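Section 3. Recording Soft-Object Demonstrations with the Orier Hand-Held Gripper

Welcome back! If you have worked your way through Section 2, your gripper is assembled, the camera is calibrated, and you are ready for the part most of us at the Plendia project enjoy best, which is picking things up. This section covers cloth and other soft objects. They are a bit fussier than blocks and cups, so please give yourself a slow afternoon for your first set and don't worry if the early recordings look clumsy. Ours certainly did.

Before you begin

The policy learns from what the gripper camera sees, so the start of each recording matters a good deal more than people expect. In our Temham trials we collected 1,305 demonstrations, and we had to throw out 37 of them for one simple fault: the fingers were already touching the cloth when recording began. The model had no approach to learn from in those, poor thing.

3.1 Setting up the approach

1. Clear a plain, light-colored work surface and wipe it down. Shadows are fine and you don't need to chase them away.

2. Fold the cloth loosely and set it down. Leave the folds a little puffy if you can, and don't press them flat with your palm.

3. Open the fingers all the way and hold the gripper so that both of them show in the camera view.

4. Line up the cloth with the gap between the fingers, then back away until you can see bare surface between the fingertips and the fabric.

5. Hold still, press Record, and wait for the tone before you move.
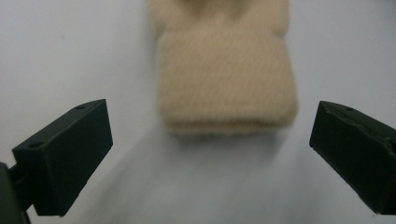

Figure 3-1. Approach view with the fingers open and the folded fabric centered ahead of them.

One finger may look larger than the other in your preview, and part of a finger may run off the side of the picture. Both are fine for this task, as long as you can make out the inner faces and the gap between them.

Note: A slightly blurry cloth at this distance is acceptable. We trained one model on a set of 400 recordings with soft focus at the start, and it reached for the fabric just as well as the model trained on the sharper set.

3.2 Making the grasp

6. Move forward in one smooth motion, at the pace you'd use to hand somebody a full cup of coffee.

7. Close the fingers gently on the nearest fold. You are after a pinch here, and a big handful will only hide the cloth from the camera.

8. Lift, hold for 3 seconds, and lower the cloth back to the surface.

9. Open the fingers, back away, and press Stop.

Caution: Keep your free hand well out of the camera view from the first tone to the last. Helping the cloth along with a fingertip is awfully tempting, and the policy will learn to wait for a hand that never comes.

Caution: Check the finger screws before every session. A loose finger shifts under load and throws off the calibration from Section 2.

If you are sending your recordings to the shared Srithong set, please refold the cloth between takes and turn it a little each time. Then go on to Section 4, where we cover naming and uploading your files.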